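Heat pump in a 1930s semi: anyone local used the Enora scheme?
Lostport Green Homes board > Heating and hot water

psetiawan
Started this topic

We have a gas boiler that is on its way out and I've been looking at the Enora group-buy for air source heat pumps. They sent a surveyor in January, he was in the house for 30 minutes, and the quote that came back says we need a 9 kW unit and every radiator downstairs changed. The house is a three-bed semi with cavity wall insulation and decent loft insulation. No underfloor.

Has anyone here gone through with it? I want to cut our emissions but I don't want to end up cold and paying more.
Prasetyo

tidewrack
9 kW sounds high for a three-bed semi with filled cavities. Ours is a similar size and we have a 6. Did they do a room-by-room heat loss or just work it out from the floor area? Ask for the sheet. If they can't give you one, walk away.

Fitriani W
We went with Enora. Ours was fine. They fitted it in 3 days, the cylinder went where the old airing cupboard was, and the house has been warm all winter. Electricity used for heating in the coldest month was 587 kWh. I don't have anything to compare it to apart from the old gas bills, and it came out slightly cheaper, but only slightly. We are on a tariff with a cheap rate overnight.

psetiawan
@tidewrack No sheet, just a total at the bottom of page two. I've emailed to ask.

@Fitriani W Useful, thanks. Did you have to change radiators?

Fitriani W
Four of them. The two bedrooms at the back stayed as they were.

oldflue
I'll be the one to say it. Unless you do the walls and windows first, a heat pump in a 1930s house is money down the drain. My brother-in-law had one put in and went back to gas after two winters. The carbon saving depends on what is generating the electricity anyway, and on a still evening in winter a lot of it is gas.

tidewrack
He's already said the cavities are filled. And even with some gas on the grid you come out ahead, as you get around three units of heat for each unit of electricity. Burn the same gas in a boiler and you get less than one. What flow temperature was your brother-in-law's running at?

oldflue
No idea. High, I expect. He likes it warm.

tidewrack
That would do it. If it was set at 55 all the time then of course it cost a lot. Ours runs at 38 most days and goes up to 45 in a frost.

Soledad S
I work in building services (commercial, so take the house stuff with a pinch of salt). Two things to check. First, the pipework. If you have microbore in the floors it may not carry enough flow, and that is a bigger job than swapping radiators. Second, the refrigerant. Ask for R290 if you can get it. It has a very low warming effect if it leaks, where some of the older ones are hundreds of times worse than CO2. There are rules on how far it has to be from doors, windows and drains, so look at where the outdoor unit would go.

psetiawan
Pipes are 15 mm as far as I can see under the floorboards on the landing. The outdoor unit would go down the side by the bins. There is a drain there, so that might be a problem.

Soledad S
It might. It can often be moved along a bit. Get them to mark it on a plan.

oldflue
And next door will love the noise.

amirul_s
I have one under my bedroom window and I hear it on defrost and that's it. The fridge is louder.

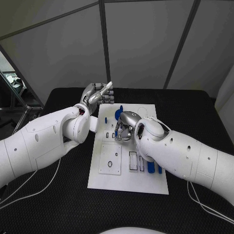
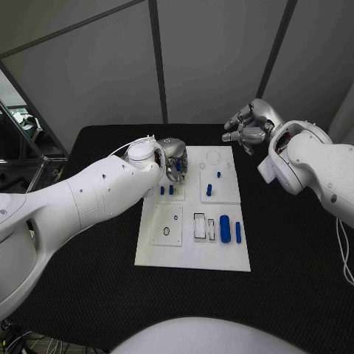
On cost, Prasetyo, get a second quote before you sign anything. Price & Torus do surveys on their own for 400 pounds and you keep the heat loss report whoever you go with. I thought it was steep but it took our unit down a size, so it paid for itself. They won't do it if you are halfway through a contract with somebody else — ask first.

psetiawan
Thanks, I'll ring them. Enora have replied, by the way. They say the full calculation is only done after the deposit is paid.

tidewrack
That is the wrong way round. Is the deposit refundable?

psetiawan
"Subject to terms." I've asked for the terms.

Fitriani W
For what it's worth ours was refundable up to the design visit. Arif Wuisan was the person who dealt with us and he did answer emails. Might be worth asking for him by name.

oldflue
I'd still do the windows first.

psetiawan
Windows were done before we moved in. I'll post the heat loss figures when I have them. If anyone knows whether the outdoor unit needs its own condensate soakaway or can go into the existing drain, please say, as the side path is all concrete.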